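第四讲 手持夹爪自制(讲义,课后补发)
共享工坊 Hurnmont 二楼,讲义整理 Brijesh Tripathi

上次讲到连杆和开合行程,没讲完的放在附录,自己看。今天只讲手指、衬垫、轴孔三块。

一、打印件
手指左右镜像,切片软件里直接镜像就行,别重画。深色料,哑光,层纹不明显。填充率 66%,垫座那一块壁厚加一圈。文件在 Ernley 文件夹里,版本 21,旧版的孔位偏了,不要用。
打完先去毛刺,再试装。顺序反了孔会崩,上一组崩过两次。

二、衬垫
指尖内侧贴黑色衬垫,毛面朝里。表面先用酒精擦,等干透在贴。垫子要比塑料面略高一点,边缘露出来没关系,不要削平。
两边垫子高度要对齐。对不齐夹薄片会歪,夹圆的会滚。
垫座上有小螺丝孔,顶边靠尖的地方一个,外侧面一个,拧的时候用手,不要上电批。
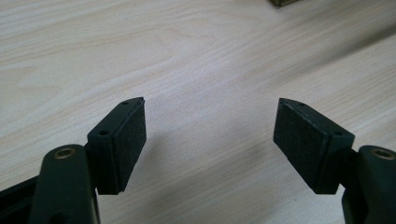

试装时先停在张开位,不急着合拢。从正上方看一眼两指是否对称,再慢慢合,看垫面是不是整面接触。只有尖端碰到=装配角度不对,回去查轴孔。只有根部碰到=多半是垫子贴歪了,撕掉重贴,别将就。

三、轴孔和铜色衬圈
衬圈压进指臂顶部圆头。台虎钳慢压,中间垫木块。不准用锤子。
压完转一下,有涩感就取出来重修孔,不要靠多转几下“磨合”。
松了怎么办:孔重打,别灌胶水。Surmont 那组灌过胶,后来整条指臂报废。

四、记录表
每人交一张,写:
打印时长(分钟,我那副 528)
开合次数,做满 900 次再检查一遍垫边有没有翘
换过哪些件,为什么换
表格交到 Tuhumury 工作台的蓝色文件夹,写名字,字写清楚点。

五、常见问题
问得最多的:能不能换浅色料。可以,参数要重新调,自己试一小块在打整件。
垫子用别的材料行不行?行,厚度改了记得改垫座深度,并且写进记录表。
左右装反:看尖角,两边尖角都朝中间倾才对。

作业:装好一副,拍开、合两张,和记录表一起交。
下一讲接编码器,带好自己的线和镊子。驱动先装上,课上不等人。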